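Bowl handling at Skuko

Bowl handling at Skuko is the part-automated stacking of tableware at the Galard works, a pottery and kitchenware maker founded in 1926. It was set up with the engineering firm El Idrissi and is a lively case of a small, dull job changing a whole shift. Stackers once lifted nearly 508 bowls an hour between them, mostly with bent wrists.

Trials take place on a paper-covered table marked out in tape, so that staff can call out a starting place for each bowl. 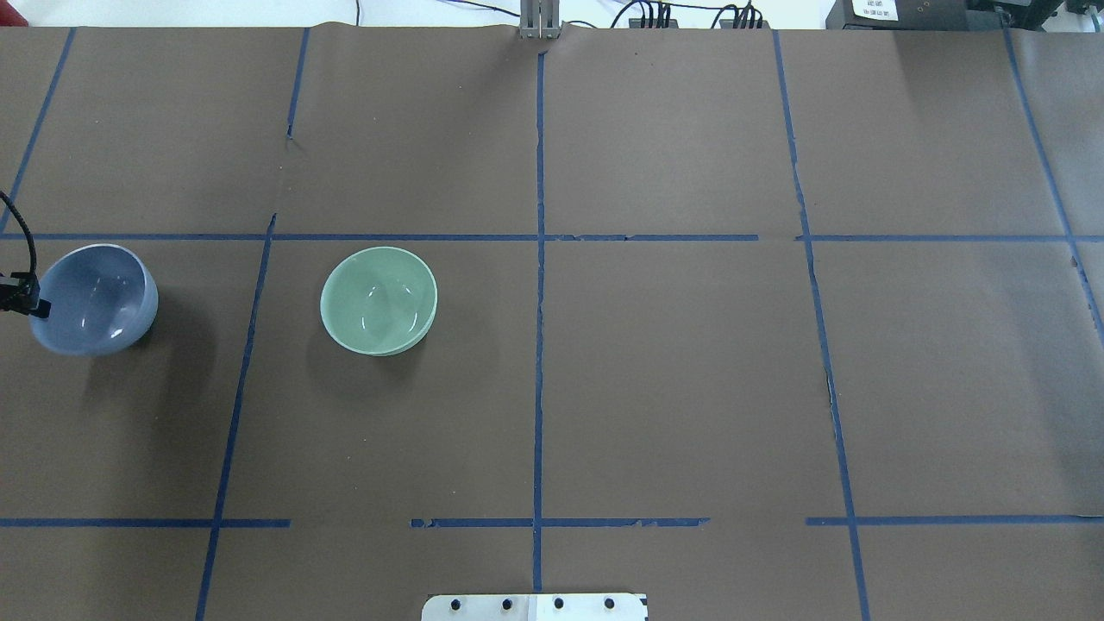 Two bowls on the taped trial table.

Nesting is the splendid part. The arm grips one bowl by the rim and brings it over another, a knack that new stackers used to spend weeks learning. 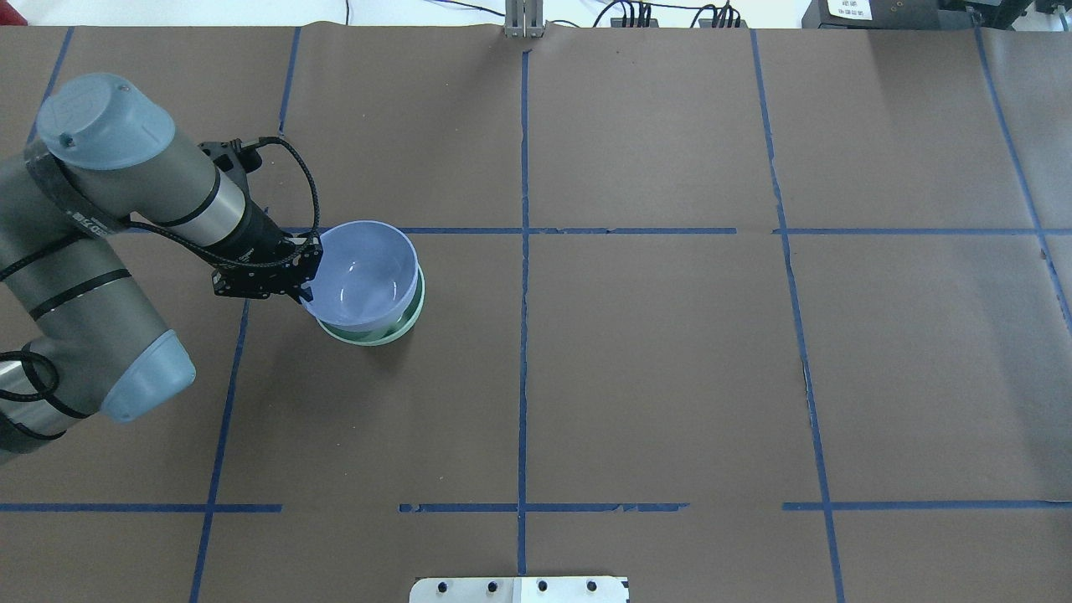 Asura, writing in the works newsletter, thought the change had come too quickly for the older hands and wanted longer training, with pay kept level throughout. Training was later stretched to 200 hours.

Former stackers now choose the grips, plan the trials and check glazes, and they swap roles every 3 weeks.
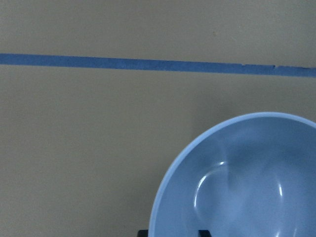
Light-blue bowl near the gripper's fingertips.

Rim holds remain the liveliest topic at the July open day, when visitors may try setting a grip themselves.

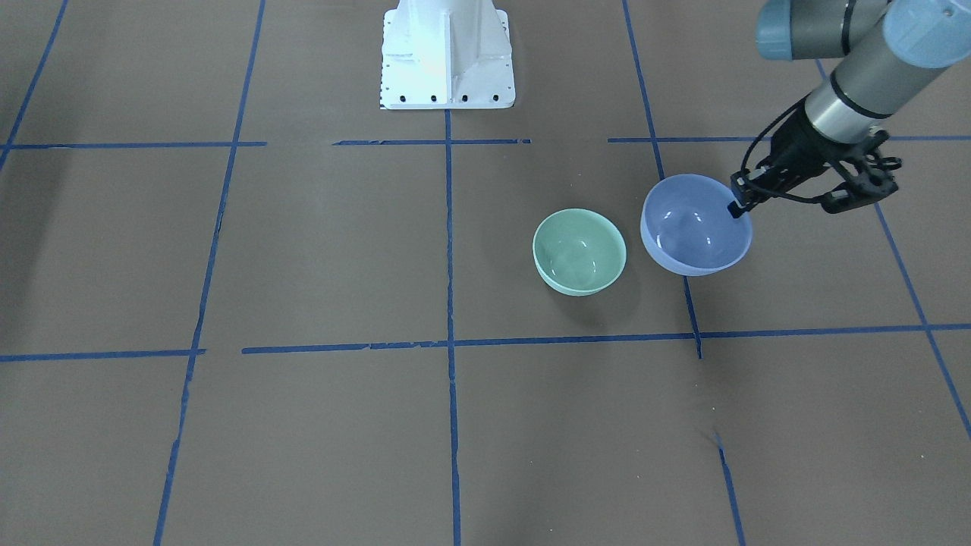 My wrists stopped aching by spring, one reader wrote to the newsletter, but I do miss the chatter along the old bench. Shared tea breaks were brought back soon afterwards.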